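2nd October, workshop notes, box truck no. 4 (the Morrison body)

Liftgate is working again and I am so pleased with it! Oana Bratu had the pump off by mid-morning and found the return filter packed solid. New filter, new fluid, bled it twice. It now lifts a full pallet of sacks without that awful groan halfway up.

Weighed the truck empty on the Endlow scale afterward. With the new rail and the heavier floor boards it has gained 58 lb, less than I'd feared. Put 792 lb in sacks right at the tail and the rear springs sat level, side to side. Lovely. The old set leaned to the curb side from February on.

Still to do:
Roll-up door, bottom seal is torn at the left corner. Ordered from Hesurbridge.
Marker light, rear upper right, flickers over bumps. Suspect the ground.
Grease the shackles (again, I know).
Odometer since last oil change: 2,101 miles. Fine for now.

Oana wants to try the Kukumthorpe run with it, long hill and all, before we sign it off. Great idea, that grade will tell us more about the cooling than any amount of idling in the yard. I'll bring the good thermometer and we can swap drivers at the top.
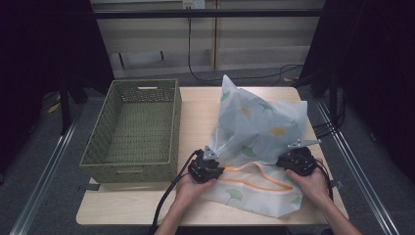
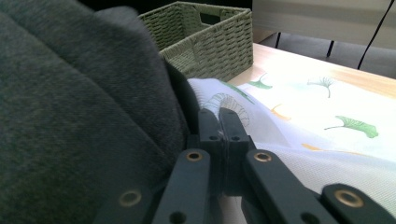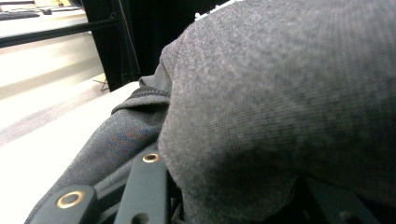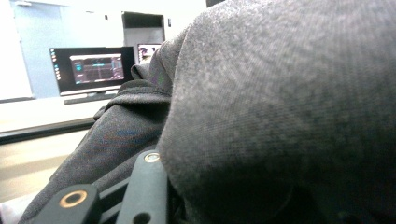
First photo: basket and leaf-pattern bag on the table. The other three: gray fabric, close up.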